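### 4.2 What the simulation kit supplies

The Evov kit is sold as a ready-made test bench for pick-and-place policies. A buyer gets a simulated arm, a table, a library of small objects and a scene generator that changes wall and floor textures between runs. The supplier, Kütt, says that a policy tuned on these scenes will carry over to a real workbench with little extra labour. We bought a standard licence in September and ran the kit as delivered, without custom assets.

Our first concern is the choice of objects. The library leans heavily on figurines and ornaments. They look varied, and thin arms or spires are a fair challenge for a two-axis grasp planner, but they have little in common with the bottles, cartons and hand tools that our partners at Skuvdale handle. Of the 204 objects in the library, we judged 51 to be close in shape to anything on the Skuvdale list. The brochure calls the whole set "everyday items". We would not.

Our second concern is the backgrounds. Figure 3 shows a generated scene from the standard set, with patchwork brick walls meeting behind the table and the gripper lowered between two figurines. Bright orange bricks are scattered through duller olive and brown ones. Strong colour changes of this kind are meant to stop a policy from relying on the background. That may be so, but the kit offers no way to vary the walls while holding the table layout fixed, so a buyer can't test the claim.

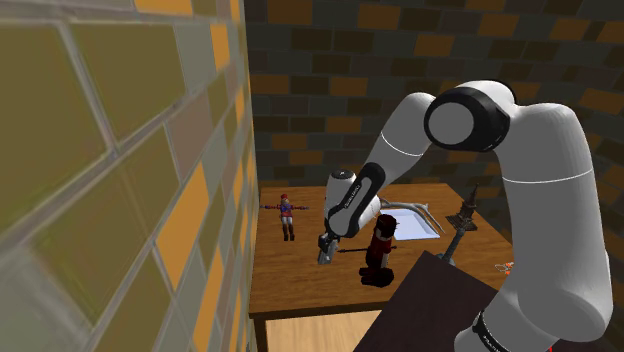

**Figure 3.** Generated tabletop scene, Evov standard set, default arm.

### 4.3 Test procedure

We ran 133 scenes under the default settings. Each was scored by Vaida Pētersons and again by Marcelino Vallejo, working separately, and disagreements went to Edith Rivadeneyra. The kit has its own scoring tool, but it counts a grasp as good once the fingers close on an object - it doesn't check whether the object is then lifted. We used the stricter test and required a lift held for 4 seconds.

We also left the camera position as supplied. The manual describes it as "neutral", a term it never defines. In views where the arm hides part of the table, we kept the scene in the sample, as a paying customer would have to.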